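Re: Tape on the hall tables

On 15/11/2021 Radoslava Koubek wrote:
> Can we take the old tape off before the Danstead people come? It looks untidy.

Dear Radoslava,

I would like to keep it a little longer. The blue strips show each person where to put the laptop — without them we argue every time. The torn one I can replace, I have 34 metres at home.
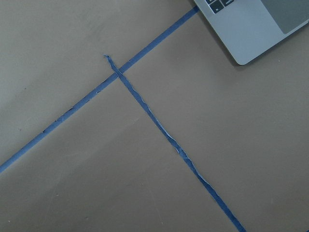
Please only pull slowly, and wipe the table with warm water after.

Kind regards,
Manouchehr

3 comments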